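Zoldale patch leads – minimum order?

gemmam
Anyone ordered from Zoldale lately? Need 32 short network leads for the office, they want a minimum of 1,025 quid's worth. Mad.

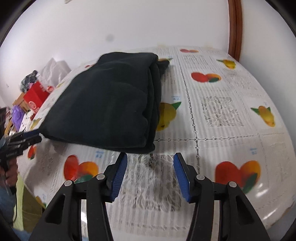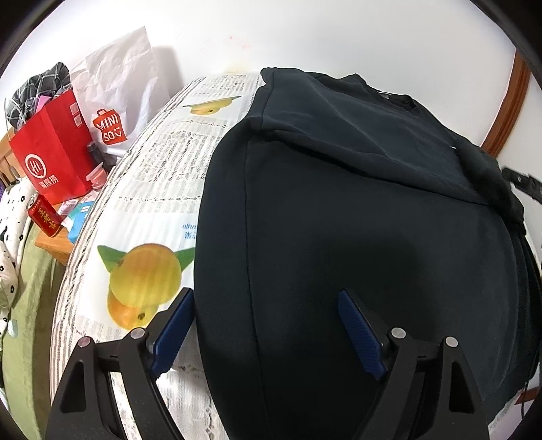

Quote came 10th August, no mention of a minimum till checkout. Rang twice, no reply.

birkett_y
Try Haberkorn. No minimum, ordered 4 leads once, came fine.

lorraine_d
Disagree – Haberkorn leads are rubbish, clips snap off. Pay the extra.

birkett_y
Mine havent snapped. Which ones did you get?

lorraine_d
The flat grey ones

birkett_y
Well theres your problem. Get the round.

gemmam
Round ones in stock, orderd. Will still moan at Zoldale tho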